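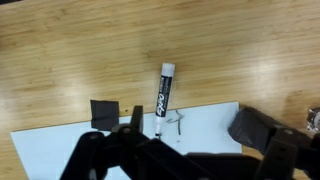 Why my strokes were always late, and what I changed in the planner

January 7, 2018

In the last post I promised to write about the drawing task, and then December came and I did not write anything. So this one is longer than usual. It is about timing between three programs, and about one wrong decision of mine which stayed in the code for a long time.

For readers who are new: I work on the software for an arm with a gripper, and the present task is to take a dry-erase marker, bring it to the sheet and make a short line. The people who build the hardware are in the next room. I get the arm as it is, and I write what tells it where to go.

The software has three parts. The first is perception, which finds the marker and gives a pose. The second is the planner, which we call Stemon. It takes the pose and a goal and produces a trajectory. The third is the controller, Geritz, which Florêncio Nogueira wrote before I joined. Geritz reads the trajectory and sends commands to the joints. All three write into the same log, and this log is the reason I could find the problem at all.

The symptom was simple to describe. When I asked for a straight stroke, the beginning of it was bent. The end was good. If I asked for a very short stroke, there was only the bent part, so the result looked like a small hook. I was thinking first that the marker slips between the fingers, because a round barrel can turn easily. I increased the grip force. The hook did not change its shape, and this should have told me something, but I went on with grip force for two more days.

Malathi Poduval asked me a question which I should have asked myself: does the hook change if you wait before the stroke? I put a pause of 3 seconds between the approach and the first contact. The hook was gone. I removed the pause and it came back. So the marker was held well enough, and the problem was in time.

I then looked at the log with more care. Perception puts a time stamp on every pose. I believed that this was the time when the camera image was taken. It was the time when the message was sent. Between these two moments there were 343 milliseconds, most of it spent in the step where we fit the marker model to the edges. The wrist camera moves together with the arm, so while the arm is moving, a pose with a wrong time is also a pose in a wrong place. Stemon took the late pose, combined it with the present joint angles, and got a marker tip which was displaced in the direction of motion. After contact the next pose arrived, the planner corrected, and the correction was my hook.

With the pause, the arm was standing still, and then an old pose is as good as a new one.

The repair in perception was one line. We now copy the time stamp of the image and carry it through all the steps. The repair in Stemon was more work. It must know where the wrist was at the time of the image, so it needs a history of joint angles. I keep a ring buffer with one entry for every control cycle, and I interpolate between the two nearest entries. If the asked time is older than the buffer, the planner refuses and says so in the log. Before, it took silently the newest value, and this is the wrong decision I mentioned at the top. I wrote that fallback myself in my first month. The comment next to it says "should not happen".
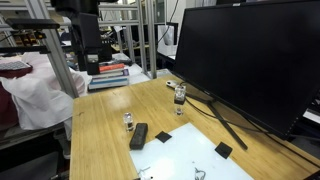 After this change I ran the same stroke 20 times, without the pause, and saved every trajectory. The planned tip and the measured tip now agree at the beginning of the stroke as well as they agree at the end. I compare them with a small viewer called Skesora, which draws both curves over each other and lets me move a slider in time. It is not a beautiful program, but the slider is very useful. I could see the old error in it immediately when I loaded the old logs, so I am a bit ashamed that I did not open them sooner.

There are still open points. The height of the contact is not solved. Stemon assumes that the drawing surface is a perfect plane, and it gets this plane from 4 touched points at the start of the session. When the surface moves a little, the plane is wrong and the pressure is different from one side to the other. Florêncio wants to solve it in the controller, with a softer setting in the vertical direction. I would like to estimate the plane again from the contact itself. Probably we will try his way first, as it needs less code.

The glare is the other point. The edge detector finds edges at the border of a bright reflection and sometimes wants to fit a marker there. At present I reject every candidate whose length is wrong. This works for the marker, but I have no good idea yet for smaller objects.

I also began to move the time stamp check to a separate library, so that Stemon and Geritz use the same code. The working name is Lã. It has one function and a long test file. When the tests pass on both machines I will write down how the buffer is made, with the code for the interpolation, for those who asked me by mail.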